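### 3.2 Small pictures in plain rooms

We came to the question of wall pictures by a side door. Our first interviews, carried out in April, were meant to be about paint, and it was Hauwa Bashir who noticed how often people drifted away from the color of a wall and began telling her, sometimes at great length, about the one thing hanging on it. Of the 239 people who kept a home diary for us, 113 wrote about a picture before they wrote about any piece of furniture, and we were happy to follow them there.

What they wrote was rarely about art. A woman in Zesora had hung a postcard of a dry valley beside her kitchen door and told us, very kindly, that she would not know what to do with a bigger one. Many of the diaries speak of landscapes in this way, as a bit of distance kept indoors (see Figure 2). 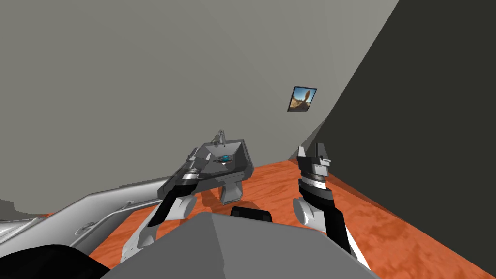 *Figure 2. Small desert picture in a thin black border, hung near the corner where a pale grey wall meets a darker one. Computer-rendered interior.*

Placement turned out to matter to people a good deal more than size. Corners came up again and again, and so did the stretch of wall one passes on the way to bed. Tanko Ekwueme, who read the Akande diaries with great patience, suggests that a picture near a corner is mostly met in passing, and we think he is right, although the Grosia diaries are too short on this point to lean on. We return to them in Section 4, together with the letters Ngozi Abubakar collected in Ruma.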